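How does a robot learn to fold laundry?

Have you ever watched a grown-up fold a shirt? Flip, flip, pat, done! It looks so easy. But ask a robot to do the same thing and you have given it one of the trickiest jobs in the whole house.

On the open day at the Tetlow robot workshop, visitors get to see this for themselves. The doors open at 10 in the morning, and the first thing most kids run to is the bedroom. Yes, a robot workshop with a bedroom! There is also a kitchen with real cupboards and a hallway full of shoes, so the machines can practice in the kinds of places where people live.

Why are clothes so hard?

Think about a wooden block. Pick it up, turn it over, put it down again – it is still the same block with the same six sides. Now think about a T-shirt. Drop it on the floor ten times and you will get ten different shapes! Sometimes a sleeve is hiding underneath. Sometimes the whole thing is inside out. Things that bend and flop like this are called "soft objects," and they give robots a lot of trouble.

You can find a sleeve with your eyes closed, just by feeling for it. Most robots have to work mainly from what their cameras see, and a blue sleeve lying on top of a blue shirt is just blue on blue.

Showing how it's done

So how do you teach a robot something like that? You show it, again and again and again!

One way is to use a gripper that a person can hold. A gripper is the part of a robot that works like a hand, but with jaws in place of fingers. The person folds the clothes with the gripper, and a camera records what happens. Each try is called a demonstration. Later, a computer studies all the demonstrations and looks for patterns: where did the jaws pinch? Which way did the cloth go next?

Valtteri Pelkonen runs the bedroom demonstrations at Tetlow. He keeps a big chart on the door with the number of tries so far. By the open day it had reached 2,039, and 1,214 of those were for clothes with sleeves. (He says he now folds his own pajamas very, very well.)

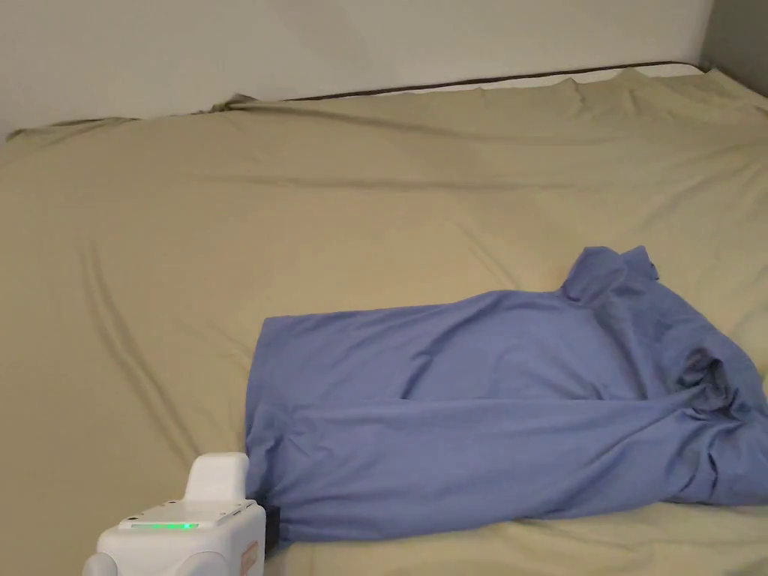 Got it! The black jaw pinches one end of the blue garment. Can you spot the green light on the gripper?

Small pinches, big folds

Look closely at where a gripper takes hold of something. Grab a shirt in the middle and the rest of it droops down all around, like a tent. Grab it near a corner or an edge and it is much easier to guess where the cloth will go. That is why so many folding lessons begin with finding a good edge!

Try it yourself

You can be the robot at home. You need one long-sleeved shirt, two clothespins and a bed or a big table.

Drop the shirt so that it lands in a heap. Hold one clothespin in each hand. Now fold the shirt using only the clothespins – no fingers on the cloth!

Then ask a friend to try, and watch where they pinch first. Did they pick the same spot as you? Danica Kopecký, who welcomes the school groups, has a table set up for this game, and the best time on the open day was 75 seconds. It belonged to a team of 4 from Kadlec School, and they cheered so loudly that people came in from the kitchen to look.

Words to know

Gripper: the part of a robot that grabs and holds things.
Demonstration: showing how a job is done so that someone, or something, can learn it.
Soft object: a thing that changes shape when you move it, like a sock, a towel or a rope.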